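Notes for the library talk - Maya Sabbagh
Second draft, 2018-07-03. Running time with questions: under an hour.

Opening
Thank Faustino Rosales for the introduction. Say the title once and hold up the book. Don't read the back cover, they have it in the program.

Start with the number. The first draft was 416 pages and had no love story in it. It was a family saga about a ferry town called Masanja, and the two people everyone now asks me about, Ro-un and Jong-dae, met once, on page 200, and argued over a parking space. My editor at Drestik circled that page and wrote "more of these two." That was her whole note.

Pause. Let them laugh if they want to.

What I cut
Seven chapters went. The grandfather's chapters hurt the most. I kept three pages of him and moved them to the start of the hospital section. Read the short paragraph with the boots (yellow tab).

Point to make: romance readers will wait a long time for a kiss, but they want the two people in the same room while they wait. In the old version mine were in different towns for most of the book. Moving Jong-dae's repair shop across the street from the bakery fixed more than any rewriting of dialogue did.

The bakery
Ro-un takes over her aunt's place after the funeral and doesn't know how to run it. The early chapters are mostly work. Opening up, orders, the broken cooler, the bank. I wrote those scenes first because I can't write people talking until I know what their hands are doing.

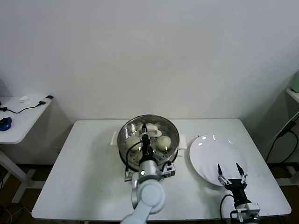
Two steamed buns in the steamer.

Second reading: chapter 9, from "You're early" to the end of the page. Four minutes. Go slower than at the last event. Skip the line about the cousin, it makes no sense if you haven't read chapter 5.

After the reading, talk about the fight in chapter 14. Some readers wrote to say Ro-un forgives him too fast. I think they have a point. In the draft she stayed angry until the harvest fair, and I shortened it when the fair went. If I did it over I would give her one more scene alone - maybe the drive back from the coast.

Names
Someone always asks. Masanja is made up. So is Promis, the boat. I wanted a name that looked like a word with the last letter painted over, and one copy editor did add the E all the way through. We caught it in August, close to the printer's date.

The next book
Keep this short. It follows Do-yoon, the younger brother, who leaves at the end of this one. Working title is Zallance, after the street he lives on. Don't promise a release date. Don't say whether Jong-dae is in it.

Questions
Likely ones:
Do I outline - yes, badly, on index cards.
Is the aunt based on my aunt - no, mine can't cook.
Will there be an audiobook - ask Drestik, I don't know yet.

If it goes quiet, ask them which side character they would follow into another book, then wait.

Close by thanking the library staff. Signing is at the table by the door. Bring two pens and ask how to spell every name.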